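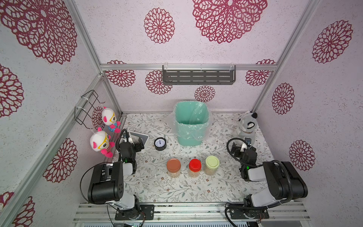 Dark-red medallion wallpaper with a botanical print on the tabletop.

Istlow homes: what is coming in the July release

The next release at Istlow opens in July with 156 homes across two sites, Brennan and Troltodon. Applications go through the Staltora sales office in the usual way. Buyers who registered for the last release stay on the list and need not register again, but they must confirm their income band before the portal closes.

Brennan is the larger of the two sites. It consists of mid-rise blocks on the former depot land, with one-, two- and three-bedroom flats on 99-year leases. The three-bedroom type has been redrawn with a separate utility cupboard and a slightly shorter hall. Ground-floor flats have their own front doors. Parking is allocated by permit and is not included in the lease price.

Troltodon is smaller and further from the station. The homes there are two-bedroom maisonettes, with 13 set aside for households moving from elsewhere in Istlow who need step-free access. The walk to the bus stop is around 200 metres by the temporary path. The permanent route depends on the drainage works being signed off.

Print this item | E-mail this item
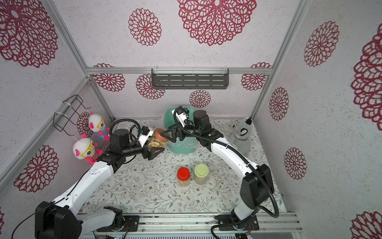

ISTLOW, July – Applications open at 9 am and close at 5 pm on the last working day of the month. The time of application within that period has no effect on ballot position. Each household may enter for one site only. A second entry, including one made in a partner's name, cancels both.

Successful applicants are given a queue number and a viewing slot. They then have two weeks to choose a home, pay the reservation fee and name a solicitor. The fee is taken off the deposit at exchange. It is returned in full if the lender's valuation falls below the agreed price, and in part if the buyer withdraws for any other reason.

Lefteris Stefanou, sales manager at Staltora, said prices would be published with the floor plans. "Service charges will be on the same sheet. Applicants should read both figures together, as the charge at Brennan covers the lifts and the charge at Troltodon does not."

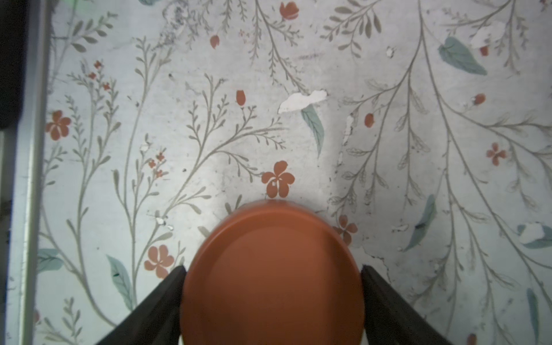

Documents needed to apply

Proof of identity for each adult, the last three payslips or two years of accounts, and a mortgage agreement in principle. Existing leaseholders should also send a copy of their current lease. Scans are accepted if all four corners of each page can be seen.

Contact the sales office | © Staltora | Back to top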